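Learning the small words

I moved to Plesmont nine years ago with good grammar and almost no kitchen English. I could read a contract, but I did not know the word for the thing you drain pasta with. In my first June here I asked a shop assistant for "a bowl with many holes" and she was very kind about it.

My teacher at the evening class, Montserrat Llorente, told us to write words by hand and leave them where we live. I have followed this advice ever since.

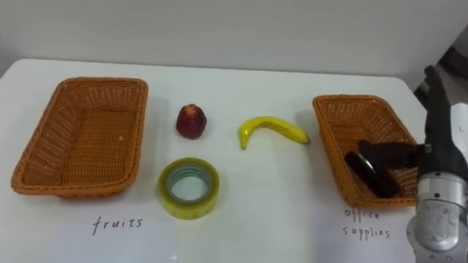
Big words are often easy for me, as they are similar in my first language. The small ones give me trouble. "Put up", "put off" and "put up with" are three different lives. My friend Leandro Bravo keeps a notebook of them, and he has reached 1,298 entries. I have 89, but I use mine.

Groups of things are also difficult. Why are fruit and fruits both correct, but not furnitures? I asked at the library in Nornside and received five different answers, all given with great confidence.
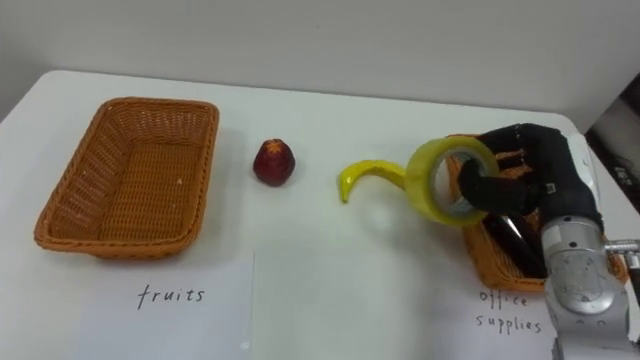 What I do now

I choose one word in the morning and try to say it to a real person before dinner. Yesterday it was "drawer", which I still pronounce badly. The man at the bakery understood me on the second try, and then he wanted to know why I was telling him about drawers.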